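Clostia Serviced Rooms
Tableware and Worktop Checklist, with Comments
Location: Rerneck building, ground floor, long table
Sheet no. 1247 (replaces sheet 1223)
Month: September
Inspected by: Ho-yin Poon
Reviewed by: Tsung-han Yang
Time started: 14.10

Marking: S = satisfactory, A = attention needed, N/C = not checked on this visit. Any item marked A must carry a comment. Items marked N/C are carried over to the next sheet.

SECTION 1. WORKTOP

1.1 Surface free of crumbs, residue and standing liquid: S
1.2 Surface free of cuts, lifting or swelling: S
Comment: Checked by hand along the full length. Slight roughness near one corner, as on sheet 1223. No change.
1.3 Table stable under hand pressure at each corner: S
1.4 Labels and tape removed or in good order: A
Comment: One small tan square remains on the tabletop. Edges are firm and it does not catch a cloth. Remove at next deep clean, or enter it on the room plan if it is a position mark.
1.5 Cables clear of the area where tableware is set down: S
Comment: Cables at the back of the table to stay at the back. Do not stand cups on or against them.

SECTION 2. CUP RACK

2.1 Rack stands level, no rocking: S
2.2 Wire free of rust, flaking and sharp ends: S
Comment: Black wire, thin gauge. Joints felt with a gloved finger. One joint on the underside is slightly proud but not sharp.
2.3 Wooden dowel seated and not split: S
Comment: The dowel projects a little past the rack on both sides. Sleeves can catch on it. Lift the rack by the wire and not by the dowel.
2.4 Cups stored upside down: S
2.5 Rack not loaded beyond two rows of three: S
2.6 Rack placed away from the table edge: S
Comment: Rack is near the centre. Keep it there.

SECTION 3. CUPS

3.1 Rims free of chips: S
Comment: Run a fingertip round each rim before returning the cup to the rack. A chip found at this stage means the cup is withdrawn and not put back "for now".
3.2 No hairline cracks: S
3.3 No staining inside: A
Comment: Faint tea line inside one cup, removed with bicarbonate and rechecked by T. Yang. Closed.
3.4 Cups in the rack and cups in use kept apart: S
Comment: The light blue cup belongs with the tray set. It should not be used to fill a gap in the rack.

SECTION 4. TRAY AND BOWL

4.1 Tray sits flat: S
4.2 Tray rim complete all the way round, corners sound: S
4.3 Tray surface unmarked: A
Comment: Small dark spot close to the bowl. Could be a surface mark or a hole. If a hole, the tray is to be withdrawn, as liquid will pass through to the table. Wipe with a damp cloth first and record the result on the next sheet.
4.4 Bowl fully within the tray rim: A
Comment: Bowl overhangs the upper left corner of the tray and could tip when the tray is lifted. Move it inwards before carrying. This was also noted on sheet 1223.
4.5 Cup upright and clear of the tray edge: A
Comment: Upright. It stands near the right edge and should be moved towards the middle before carrying.

SECTION 5. STORAGE AND SUPPLIES

5.1 Washing-up liquid in date and labelled: S
5.2 Nerard drying cloths, clean stock: A
Comment: 12 expected on the shelf, 2 short. Request passed to Angelovski Laundry.
5.3 Breakages box lined and lidded: S
5.4 High shelf: N/C
Comment: Step stool out on loan.

PICTURES FOR SECTIONS 1 TO 4 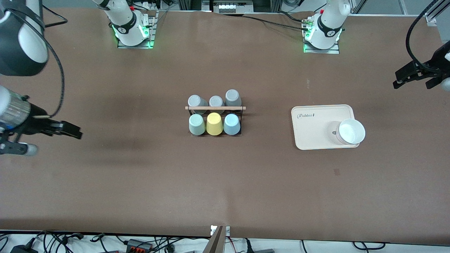
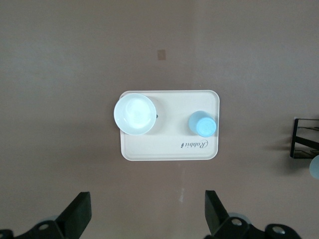
First picture: cup rack on the long table (Section 2). Second picture: tray with bowl and light blue cup (items 4.3 to 4.5).

Open items carried forward: 1.4, 4.3, 4.4, 4.5, 5.2, 5.4
Sheet closed 14.50, H. Poon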